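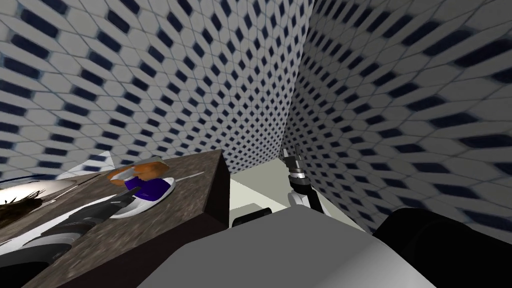

Dernière modification de cette page : août 2020

Objet : Re: [teleop-cuisine] démos plan de travail, on garde quoi ?

Bonjour à tous,

Réponse rapide, je suis entre deux réunions.

Zixuan Feng a écrit :
> J'ai relancé le tri sur le lot Brevance. 1 351 démos en tout, téléop
> uniquement, rien de scripté. Avant de lancer l'entraînement je
> voudrais savoir :
> - est-ce qu'on garde les démos où l'opérateur s'arrête longtemps
> au-dessus du plan ?
> - est-ce qu'on rejoue tout avec le nouveau carrelage ou seulement
> la partie validation ?
> - Zhiqiang dit que la vue tête suffit, Zhuoran dit que non. On
> tranche ?
>
> Zixuan

Dans l'ordre.

Les pauses : on garde, mais on coupe. Tout ce qui dépasse 2 secondes sans mouvement des manettes, coupé. Sinon la politique apprend à attendre, on l'a déja vu en juin avec les tiroirs et je ne veux pas recommencer. Le script de Guoqing fait ça très bien, il est dans le dépôt Plaller, dossier outils. Attention il mange la dernière image de chaque segment, pas grave.

Le carrelage : validation seulement. Le motif blanc à petits losanges bleu marine est très chargé, ça suffit largement pour voir si le modèle s'accroche au fond. Si les scores s'effondrent on rejouera le reste. Pas avant, le rendu coûte trop cher.

La vue tête. Là je suis plutôt avec Zhuoran. Regardez l'assiette ovale avec le truc violet et l'espèce de petit pain orangé derrière : vu d'en haut les deux se chevauchent, bon courage pour deviner où poser les doigts. En plus le corps du robot prend une bonne partie du bas de l'image. Pince de l'autre côté du passage, tournée vers l'angle des murs, l'opérateur doit ramener le bras vers le plan sans vraiment voir la profondeur. Donc caméra poignet en plus, au moins pour la saisie. Pour l'approche la vue tête seule me va.

Autre chose, pour ceux qui enregistrent : partez de poses variées svp. J'ai ouvert 38 démos de la série Long, départ quasi identique partout. Bougez la base, changez la hauteur du bras, prenez l'autre bras de temps en temps. Et si vous ratez la prise, ne jetez pas la démo, reprenez l'objet et continuez, les rattrapages nous servent. Marquez juste « reprise » dans le champ commentaire.

Xiuying, tu peux vérifer le retard des manettes sur le poste Draton ? J'ai l'impression que la pince se ferme après coup. Peut-être juste moi.

Le quota disque est à 3 980 Go, on est presque au bout, donc pas de vidéos brutes en double merci.

Zhuoran, si tu as déjà une config pour la caméra poignet envoie, même pas propre.

Je file

Zhiqiang n'est pas en copie, quelqu'un peut lui faire suivre ?

Guoqing : merci pour le script au passage

Contact de la liste | © 2020 Brevance | Haut de page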